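The case for sorting less

Stonholm library has a toy corner, and for the past year it has been the tidiest part of the building. I think that is a mistake, and I think a lot of us are making the same one at home.

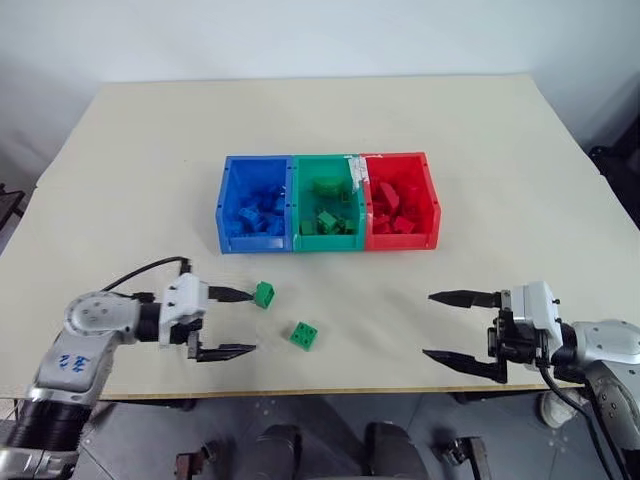 How we got so keen on sorting

When I was a child there was one box. It held bricks, cars, a doll with no shoes, half a pack of cards and a torch that had not worked in years. Finding anything meant tipping the whole lot on to the carpet. My mother complained about the noise and then swept it all back in with her arm at bedtime.

Now the advice is that everything must have a home. Shops in Sostdale sell tubs in sets, with labels to match, and there are whole evenings of television about people crying over a cupboard. We have been told so often that a sorted house means a calm mind that we have stopped asking whether it does.

I tried it properly. Over one wet weekend in August I put every toy in our house into a group and every group into its own tub. Blue bricks went with blue bricks. Farm animals were split from zoo animals, which led to a long argument about where a goat belongs. It took two full days and I was very pleased with it on the Sunday night.

By Wednesday the children were playing less. They would take down one tub, play with what was in it, and stop. The farm stayed a farm. In the old mess the cow had driven a fire engine and lived in a teapot, and I had not noticed how much of that depended on the cow, the engine and the teapot lying in the same heap.

Sorting is a job for the person who sorts

Adults like sorted things for good reasons. We are the ones who look for the missing piece and step on it in the dark. But I have come to think that most of the benefit goes to us, and that we should say so plainly when we call it good for the children.

Putting things into groups is a useful skill. Any small child can be seen doing it with buttons or pasta, and they enjoy it. The trouble comes when the sorting is finished before they arrive and has to be put back exactly as it was before they leave. At that point they are keeping somebody else's system going. It is closer to shelf stacking than to play.

The library is a case in point. At four o'clock there is a tidy-up bell. From then until closing, the children are asked to put each thing back where the label says. I have watched this on a good many afternoons. The bell breaks up whatever was going on, and the last part of the visit is spent on a task that the staff then do again, because the children have done it wrong. Everyone goes home slightly cross.

The same habit at work

I would not go on about toys if it stopped there. I spent six years in the office at Flaveo, a firm that sends out garden seeds by post, and we had the same illness. When I started, customer letters went into one tray and whoever was free took the next one. Then somebody drew up a list of types. By the time I left there were 80 of them.

Each type had made sense to the person who added it. Together they were hopeless. A letter saying that the beans had not come up, that the parcel had been late and that the writer would like a catalogue could have gone in any of a dozen places. We spent longer deciding what a letter was than it would have taken to answer it. New staff needed two weeks to learn the list, and they learned very little about beans in that time.

What the one tray had given us was a rough view of everything. You saw complaints next to thank-you notes, and you noticed when three people in a row had trouble with the same packet. Once the letters were split up, those links went too. Each of us knew our own pile and had no idea what was in the next one.

How much is enough

I am not asking for chaos. Medicines should be kept apart from sweets, and bills should be somewhere you can find them. If a job is done the same way every day by many people, a clear place for each tool saves time and sometimes fingers. A workshop or a hospital store would be a poor place to try out my ideas.

My test is a simple one. Before making a new group, I ask how often somebody will need to find a thing in it quickly. If the answer is hardly ever, it can go in with the rest. By that test our kitchen drawer has two parts, sharp and not sharp. The photographs are in one box, out of order, and I look at them far more than I did when they were in albums by year.

As for the toys, we are down to four tubs with no labels. Jigsaws have one to themselves, as a jigsaw with a piece missing is no use to anyone. The other three are filled with whatever comes to hand at bedtime, and the contents change from day to day. It takes a few minutes. There is more noise in the mornings, and I have trodden on the goat twice.

I have written to the library to suggest that they drop the bell and the labels for a month and see what happens. They replied that the matter had been passed to the right department.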